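Katholm Incubator Units
Light industrial space for lease, Praltar Business Park

Overview
The Katholm units are small serviced workspaces for businesses moving out of a home, garage or shared studio. They are leased through the Hastileo regional business program on shorter terms than the open market usually offers. Tenants can be makers, repairers, online sellers, food packers (dry goods only) or small technology firms.

What is included
Each unit comes with a roller door, a personnel door, three-phase power, a sink and a lockable store cupboard. Internet is connected at the switchboard and tenants choose their own provider. Water, common area lighting and general rubbish are covered by the monthly licence fee. Electricity is metered to each unit and billed separately.

The loading dock is shared between all tenants and is booked through the park office. Forklift hire is not included.
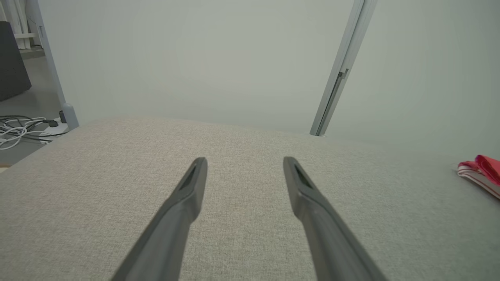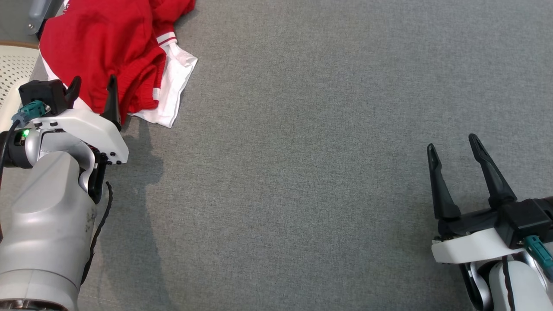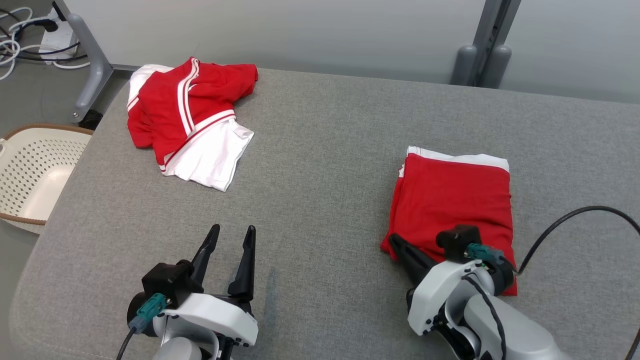

Katholm units, Praltar Business Park

Unit details
Units available: 6
Maximum licence term: 5 years
Floor load limit: 600 kg per square metre
Bond: $2000, refundable at the end of the term
Parking: one marked bay per unit, visitor bays at the front gate
Access: all hours by swipe card
Zoning: light industrial, no retail shopfront

Fit-out
Tenants may install shelving, benches and free-standing equipment without approval. Anything fixed to the walls or slab needs written consent from the park office. Mezzanines are not permitted. Partition walls from the Milošević modular range have already been approved for use in the units and can be ordered through the office at the tenant's cost.

Who can apply
Applicants need a registered business and a simple plan covering the first year of the licence. A trading history is not required. Preference is given to businesses that expect to hire locally during their term. Businesses that handle bulk fuel, solvents or live animals cannot be accommodated on this site.

How to apply
Application forms are available from the park office or by email on request. Send the completed form with proof of registration and a current public liability certificate. Applicants are invited to inspect a unit before signing. The next intake closes at the end of May, and units left over after that are offered in order of application.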